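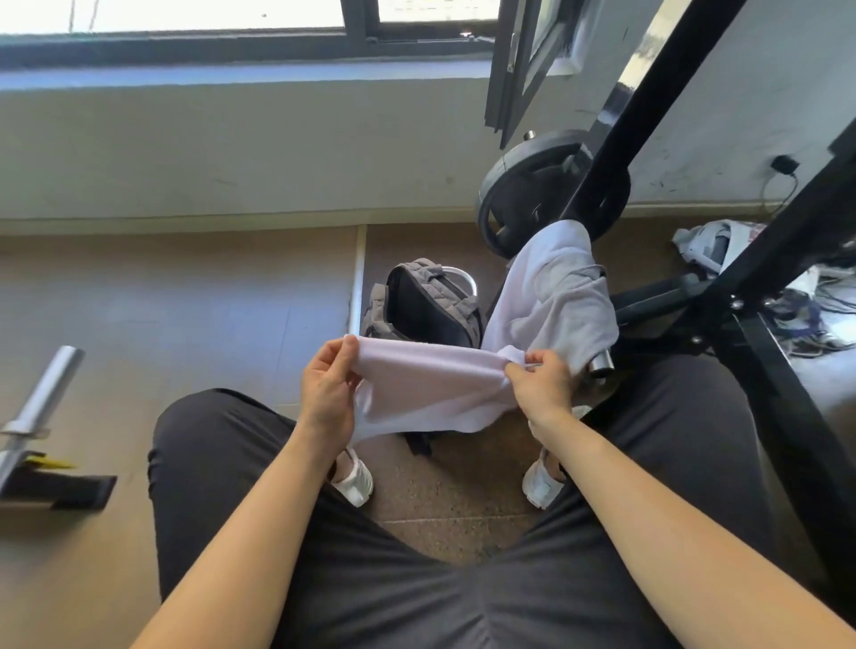

August 2018. Chores notebook, Kanudthorpe. Mostly towels.

Milan wants a ranking of jobs by how soon a machine could take them off us. I have told him the ranking is upside down. The things he thinks of as clever (planning the week, ordering the chalk) went to software years ago and did not complain. The things he thinks of as stupid are still done by whoever is nearest and has hands.

Towel folding, then. Firkum, our two-armed optimist, managed 4 folds this afternoon before it got hold of a corner that was not a corner. It had pinched a bit of hem halfway along, and from there it folded with total confidence. The result looked like something you would find behind a radiator. Sølve filed it under "complete" as the program had reached its last line. I have moved it to "ended".

What bothers me is the slack. You hold a towel by both ends and pull, and the bottom edge still sags however it likes. A person doesn't care. You feel the weight go and shift your thumb. Firkum takes a fresh look, thinks, and by then the cloth has swung somewhere else. Birger's suggestion was starch. I have written it down because I promised to write everything down.

Memora (the planner, new version) at least knows it has lost the towel. The old one would carry on folding air. 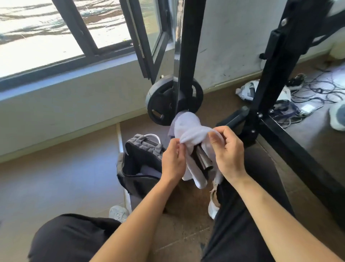
Wiping is worse than folding, and I did not expect that when we drew up the list. Folding has an end you can check. Wiping only has a point where you get bored. I put the gym jobs in on Nuala's advice, her argument being that steel bars are simple shapes and wouldn't run away. True enough, but look at what the hands are up to: towel wrapped round the short bar, left thumb and fingers pinching the upper fold, right hand a bit higher up with the fingertips curled over the edge. Two different grips on the same bit of cloth, and the bar coming out of it at a slant. I asked for that as a motion spec and got silence, then a request for a flat table.

A flat table we can do. Firkum wipes a flat table beautifully, in stripes, and goes straight round anything left on it like a polite mower.

Also to sort out, none of it glamorous:

Floor clutter. Bags, shoes, cables. Ragnvald's view is that the user should tidy up first. If the user tidied up first we would not have a project.

Grip force on wet cloth. Not tried. The Björklund fingers are rated for dry work and I would like to keep them.

Budget line says 2000 for "soft goods". That is a great many towels. Ask Milan whether he meant it.

My ranking so far: tables soon, towels later, bars later still, and picking up a rucksack with its top hanging open without emptying it over your own feet, please see me when I'm retired.

Tomorrow: corner detection again, with the thicker towels. Birger has brought the starch in.

2 comments

sølve b.
For the record the program DID complete. What it completed is a separate column and we haven't got one.

Nuala H
I said simple shapes, I never said simple jobs. Please do not starch the gym towels, people put their faces in those.

This site uses cookies to remember your settings. By carrying on reading you agree to this. Accept | Find out more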